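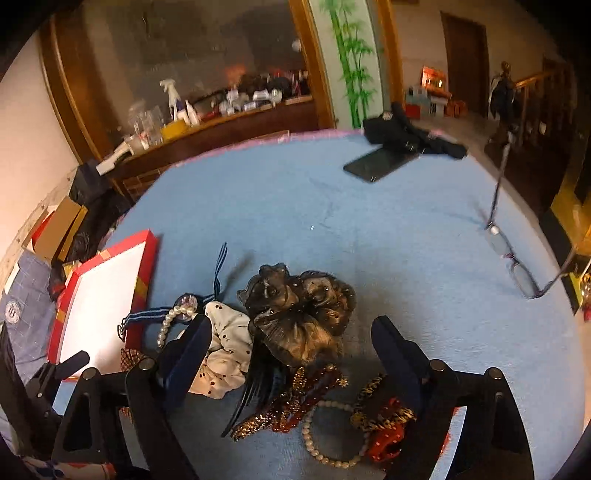

Scrunchies, a comb and strands of pearls on a blue cloth: the tidying chore.

By Genivaldo Leite | 19 April 2018

The Jomier tabletop sorter costs $300 and promises to clear small clutter by itself. I gave it two weeks. Combs it can manage. Beads are another matter: it took seven tries to lift one strand, then dropped it beside the tray. Scrunchies went in the wrong bin more often than the right one. My neighbor Ademir Bittencourt cleared the same mess by hand before the thing had finished its warm-up. Stutbridge, which sells it, says an update is due in August. I'd wait for that before spending anything.

Two stars.

We use cookies to improve your visit. Accept | Settings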